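# 빵 상자는 나무로, 뚜껑은 헐겁게

식탁 위에 두는 나무 상자 하나에 대해 쓴다. 빵을 넣는 상자다. 주방 수납을 다루는 글은 대개 밀폐를 전제로 한다. 밀폐 용기, 밀폐 봉투, 실리콘 패킹, 진공 펌프. 곡물이나 건어물이라면 그 전제에 이견이 없다. 빵은 사정이 다르다. 겉과 속의 수분 함량이 다른 상태로 완성되는 식품이고, 그 차이가 품질의 일부다. 차이를 없애는 용기에 넣으면 식품의 성격이 바뀐다.

필자의 주장은 단순하다. 이틀 안에 먹을 빵은 식탁이나 조리대 위의 나무 상자에 두는 편이 낫고, 그보다 오래 둘 빵은 곧바로 냉동하는 편이 낫다. 냉장실은 어느 쪽에도 해당하지 않는다.

## 마르는 것과 굳는 것

빵이 딱딱해지는 현상을 모두 '말랐다'고 부르는 습관부터 정리해야 한다. 건조와 노화는 별개의 과정이다. 건조는 수분이 빵 밖으로 나가는 것이고, 노화는 구울 때 호화된 전분이 식으면서 다시 결정 구조를 이루는 것이다. 후자는 수분이 빠져나가지 않아도 진행된다. 비닐봉지에 꼭 묶어 둔 식빵이 사흘째에 퍽퍽해지는 이유가 여기에 있다. 저울에 올리면 무게는 거의 그대로인데 식감은 첫날과 다르다.

전분의 노화는 냉장 온도대에서 빠르게 진행된다. 실온에서는 그보다 느리고, 충분히 낮은 냉동 온도에서는 사실상 멈춘다. 그러므로 냉장실은 곰팡이를 늦추는 대신 식감을 내주는 선택이다. 크림이나 햄이 든 빵이라면 그 교환이 필요하다. 아무것도 들지 않은 빵에는 손해가 더 크다.

껍질의 문제는 또 따로 있다. 갓 구운 바게트의 껍질은 속살보다 훨씬 건조하다. 밀폐하면 속살의 수분이 껍질로 이동하고, 내부 공기의 습도가 올라가며, 껍질은 질겨진다. 개방하면 껍질은 버티지만 속살이 마른다. 보관 용기의 과제는 이 둘 사이에서 적당한 누설량을 찾는 일이다. 나무 상자는 이 누설을 구조적으로 갖고 있다.

## 나무가 하는 일과 하지 못하는 일

나무는 주변 습도에 따라 수분을 흡수하고 내놓는다. 마감하지 않은 안쪽 면은 빵에서 나온 수증기의 일부를 받아들이고, 상자 안이 건조해지면 다시 내놓는다. 완충재에 가깝다. 용량은 크지 않다. 상자의 벽이 얇으면 완충 능력도 그만큼 작고, 안쪽까지 도막을 두껍게 올린 제품은 나무의 모양만 남은 용기라고 보아도 된다.

이 점에서 시판 제품의 설명은 부정확한 경우가 많다. '원목이 숨을 쉬어 빵을 신선하게 유지한다'는 식의 문구가 대표적이다. 나무는 호흡하지 않으며, 노화를 막지도 못한다. 늦추는 것은 껍질의 눅눅함과 속살의 급격한 건조, 그 두 가지뿐이다. 기대치를 거기까지로 잡아야 상자를 제대로 쓸 수 있다.

필자는 Dokard의 상자와 Wallin의 상자를 차례로 썼다. Dokard 제품은 안쪽이 무도장이고 뚜껑이 얹히는 방식이었다. Wallin 제품은 안팎에 같은 도장을 했고 뚜껑 둘레에 고무 패킹을 둘렀다. 뒤의 것에서는 여름에 뚜껑 안쪽에 물방울이 맺혔다. 패킹을 떼어 내자 물방울은 생기지 않았고, 그 뒤로는 쓸 만했다. 제조사가 비용을 들여 추가한 부품이 성능을 떨어뜨린 사례다.

습도는 직접 기록했다. 상자 안과 식탁 위에 기록계를 하나씩 두었고, 유효한 측정값은 모두 1,036건이다. 식탁 위 상대습도가 40퍼센트까지 내려간 날에도 빵이 든 상자 안은 60퍼센트 아래로 떨어지지 않았다. 한 집의 한 식탁에서 얻은 값이므로 일반화할 생각은 없다. 다만 헐거운 뚜껑으로는 아무 효과가 없으리라는 반론에는 이 정도로 답이 된다고 본다.

## 정육면체에 대한 변호

빵 상자의 형태는 오랫동안 가로로 긴 쪽이 우세했다. 식빵 한 덩이를 눕혀 넣는 것을 기준으로 삼은 치수다. 식빵을 통째로 사는 집이라면 합리적이다. 그러나 작은 빵을 몇 개씩 사는 집에서는 바닥 면적만 차지하고 위쪽이 빈다. 긴 상자는 식탁의 한쪽 변을 거의 점유하며, 식사 때마다 옮기게 된다. 옮기는 물건은 결국 식탁으로 돌아오지 않는다.

정육면체에 가까운 상자는 같은 부피에서 표면적이 작다. 외부와 수분을 주고받는 면이 줄어든다는 뜻이고, 식탁 위에서 차지하는 자리도 줄어든다. 단점은 깊이다. 빵을 쌓게 되고, 아래쪽 빵이 눌린다. 크루아상처럼 층이 있는 빵은 눌리면 복구할 방법이 없다. 따라서 큰 정육면체 상자에는 중간 선반이 하나 필요하다. 구멍을 낸 얇은 나무판이면 충분하고, 고정하지 않고 턱에 걸치는 방식이 청소에 유리하다.

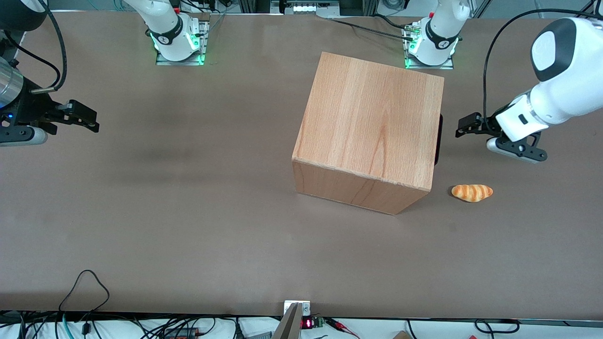 선반이 없는 상자를 이미 가지고 있다면 한 층만 채우는 것을 원칙으로 삼기를 권한다. 남는 위쪽 공간이 아깝다는 생각은 버리는 것이 좋다. 상자는 적재함이 아니다. 가득 채우면 빵끼리 닿은 면에 수분이 갇히고, 곰팡이는 그 면에서 시작된다.

버터가 많은 빵과 그렇지 않은 빵을 한 상자에 두는 것도 반대한다. 이유는 냄새와 기름이다. 무도장 나무는 기름을 흡수하며, 흡수된 기름은 시간이 지나 산패한다. 크루아상을 자주 두는 상자라면 바닥에 종이를 깔고 매번 갈아야 한다. 면포를 까는 사람도 있으나 세탁을 미루면 종이만 못하다.

## 냉동이 낫다는 반론

가장 강한 반론은 모든 빵을 사는 즉시 냉동하라는 것이다. Lucrezia Dal Bello는 필자에게 보낸 편지에서 이 입장을 명료하게 정리했다. 실온 보관은 어떤 용기를 쓰든 품질이 내려가는 구간을 지나는 일이고, 냉동은 그 구간을 건너뛰는 일이며, 그렇다면 상자는 가구일 뿐 보관 기구가 아니라는 것이다.

앞의 두 명제에는 동의한다. 세 번째에는 동의하지 않는다. 냉동한 빵은 해동과 재가열을 거쳐야 하고, 그 과정에는 시간과 열원이 든다. 저녁에 산 빵을 다음 날 아침에 먹는 경우까지 냉동을 적용하면 공정만 늘고 얻는 것은 적다. 상자가 담당하는 것은 이 짧은 구간이다. 필자가 기준으로 삼는 기간은 2일이며, 그 이후의 빵에 대해서는 Dal Bello의 의견을 그대로 따른다.

냉동실의 용량도 고려해야 한다. 가정용 냉동실은 대개 이미 차 있다. 빵은 부피에 비해 가볍고, 눌리면 안 되며, 다른 식품의 냄새를 잘 받는다. 냉동실에 넣기 좋은 식품이라고 하기는 어렵다. 먼저 썰고, 한 번에 먹을 양으로 나누고, 공기를 빼서 싸는 수고를 들일 때에만 냉동의 장점이 온전히 나타난다. 덩어리째 봉지에 넣어 얼린 빵은 상자에서 이틀을 보낸 빵보다 나을 것이 없다.

## 금속, 법랑, 천

금속제 상자는 세척이 쉽고 기름이 배지 않는다. 수분을 흡수하지 않으므로 통기구의 설계에 성능이 전적으로 달려 있다. Rivix의 금속 상자는 뒷면에만 통기구가 있어 벽에 붙이면 막힌다. 설명서에는 벽과 간격을 두라고 적혀 있으나, 조리대 위의 물건은 예외 없이 벽 쪽으로 밀린다. 사용자의 행동을 거스르는 지시는 설계의 보완책이 되지 못한다. 같은 재료라도 옆면에 구멍을 나누어 둔 제품이라면 평가가 달라질 것이다.

법랑은 금속과 같은 조건이고 더 무겁다. 천 주머니는 싸고 접어 둘 수 있지만 속살의 건조가 빠르다. 하루 안에 먹을 바게트라면 천으로 족하다. 종이봉투도 마찬가지이며, 빵집에서 받은 봉투를 그대로 쓰는 방법을 낮게 볼 이유가 없다. 나무 상자 안에 종이봉투째 넣는 방법도 써 보았는데, 껍질이 얇은 빵에서는 결과가 좋았다.

## 자리의 문제

상자의 재료를 따지는 사람은 많아도 상자가 놓일 자리를 따지는 사람은 적다. 같은 상자라도 오븐 옆과 식탁 위에서 성능이 다르다. 열원 가까이에서는 빵이 빨리 마르고, 나무판은 한쪽만 수축해 휜다. 싱크대 옆은 물이 튄다. 직사광선이 드는 창가도 피한다. 이 조건을 모두 빼고 나면 일반적인 집에서 남는 자리는 식탁뿐인 경우가 많다.

식탁의 상판이 무광이면 상자를 끌어도 흠이 덜 드러난다고들 한다. 필자의 경험으로는 유광이든 무광이든 바닥에 모래알 하나가 끼면 결과가 같았다. 상자 밑에 펠트를 붙이고, 부스러기를 닦을 때 펠트도 함께 턴다. 상판과 상자 바닥 사이에 틈이 생기므로 바닥판이 마르는 데에도 유리하다.

빵을 꺼내 상자 옆에 잠시 두는 습관에 대해서도 적어 둔다. 상판에 바로 놓은 빵은 접시에 놓은 빵보다 부스러기를 넓게 남긴다. 그보다 중요한 것은 세제다. 식탁을 닦은 세제가 남아 있으면 빵 바닥에 그대로 묻는다. 물걸레로 한 번 더 닦고 마른 뒤에 놓거나, 도마를 쓴다. 상자의 뚜껑을 뒤집으면 도마가 되는 제품도 있다. Siteck이 이런 구조를 쓰는데, 칼자국이 난 면이 뚜껑의 안쪽이 되므로 위생상 권하기 어렵다. 뚜껑과 도마는 청소 주기가 다른 물건이다.

## 관리

무도장 상자의 관리에는 제약이 있다. 물에 담그지 않는다. 부스러기는 마른 솔로 쓸어 내고, 일주일에 한 번 식초를 묽게 탄 물로 행주를 적셔 꽉 짠 다음 안쪽을 닦는다. 뚜껑을 연 채로 완전히 말린 뒤 빵을 넣는다. 곰팡이가 한 번 핀 상자는 눈에 보이는 부분만 닦아서는 부족하다. 안쪽 면을 사포로 갈아 내고 다시 말려야 하며, 이음매까지 번졌다면 빵 상자로서의 용도는 끝난 것으로 본다.

7월의 장마철에는 상자를 쓰지 않는 것이 필자의 방침이다. 실내 습도가 계속 높은 시기에는 나무가 수분을 내놓을 곳이 없다. 그 기간에는 하루치만 사고 나머지는 얼린다. 상자는 비우고 뚜껑을 열어 둔다. 한 해의 일부 동안 쓸 수 없는 도구라는 점은 분명한 결점이며, 구입 전에 알아야 할 사항이다. 제품 설명서 가운데 이것을 적어 둔 것은 아직 보지 못했다.

제조사에 요구하고 싶은 것은 많지 않다. 안쪽 면의 마감 여부를 표기할 것, 패킹을 없애거나 분리할 수 있게 할 것, 통기구를 뒷면에만 두지 말 것, 깊은 상자에는 선반을 포함할 것. 원목의 산지나 나뭇결에 대한 설명은 그다음에 있어도 된다.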